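Protokoll der Teamsitzung Werkraum und Gemeinschaftsküche
Mittwoch, 17.30 bis 18.50 Uhr

Leitung: Mahmoud Slaoui
Protokoll: Bláthnaid Brophy
Entschuldigt: die Nähgruppe, Anliegen schriftlich eingereicht

TOP 1 Protokoll der letzten Sitzung
Das Protokoll wird mit einer Änderung genehmigt. Unter TOP 4 muss es heißen: Der Schlüssel zum Geschirrschrank bleibt im Büro, der Zweitschlüssel liegt bei der Nähgruppe.

TOP 2 Tische und Tischdecken
Mahmoud Slaoui berichtet über den Stand der Tischwäsche. Vorhanden sind 22 Decken, davon sind 11 für die langen Tische zu kurz. Die Nähgruppe bietet an, aus den kurzen Decken Servietten und Topflappen zu nähen. Das Angebot wird angenommen. Karierte und geblümte Decken bleiben im Einsatz, einfarbige werden nur noch für Feiern ausgegeben.

Diskutiert wird, ob die Decken zwischen den Terminen auf den Tischen bleiben sollen. Dagegen spricht, dass sie beim Arbeiten im Sitzen leicht verrutschen, vor allem an den Ecken. Dafür spricht der geringere Aufwand beim Eindecken. Beschluss: Die Decken bleiben liegen, werden aber mit Klammern befestigt. Bläthnaid Brophy fragt bei Lirkar nach einem Angebot für Tischklammern, Obergrenze 80 Euro. 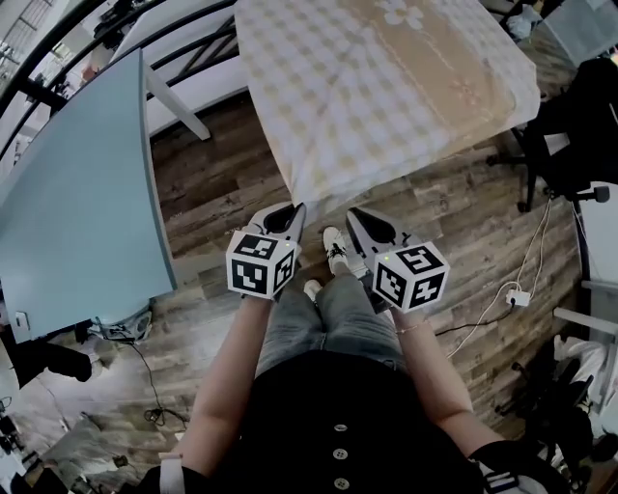
Gewaschen wird künftig alle zwei Wochen. Die Liste hängt ab nächster Woche neben der Küchentür, bitte mit Namen eintragen und nicht nur mit Kürzel. Flecken von Wachs oder Farbe bitte melden, solche Decken kommen getrennt in den Korb.

TOP 3 Fußboden und Stühle
Mehrere Stühle haben keine Filzgleiter mehr. Auf dem Boden sind zwischen Fenster und Spüle Kratzer entstanden. Die Firma Hennessy hat sich die Stelle angesehen und hält ein Ausbessern für möglich, rechnet aber mit etwa 200 Euro. Der Betrag wird aus dem laufenden Haushalt genommen – einstimmig. Bis dahin werden Stühle beim Umräumen getragen und nicht geschoben. Neue Gleiter besorgt Mahmoud Slaoui.

Straßenschuhe sind im Werkraum weiterhin erlaubt. Der Antrag auf Hausschuhpflicht wird bei zwei Enthaltungen abgelehnt.

TOP 4 Stauraum
Der Schrank von Plivalier ist geliefert, die Rückwand fehlt noch. Eine Nachlieferung ist zugesagt, ein Termin wurde nicht genannt. Die Kisten mit den Backformen bleiben so lange im Flur. Sie sollen so stehen, dass die Tür zum Hof ganz aufgeht.

TOP 5 Dezember
Das Treffen mit der Gruppe Teteten findet im Dezember statt. Gebraucht werden drei lange Tische, helle Decken und das große Geschirr. Kaffee und Tee stellt die Küche, Kuchen bringen die Gruppen mit. Wer beim Eindecken hilft, kommt eine Stunde früher.

TOP 6 Verschiedenes
Die Spülbürsten sind aufgebraucht. Im Büro wurde ein einzelner Regenschirm abgegeben. Der Wasserhahn am kleinen Becken tropft wieder – Dichtung prüfen, offen seit der vorletzten Sitzung.

Nächste Sitzung wieder am Mittwoch, gleiche Uhrzeit. Anträge bitte bis zum Vortag an das Büro.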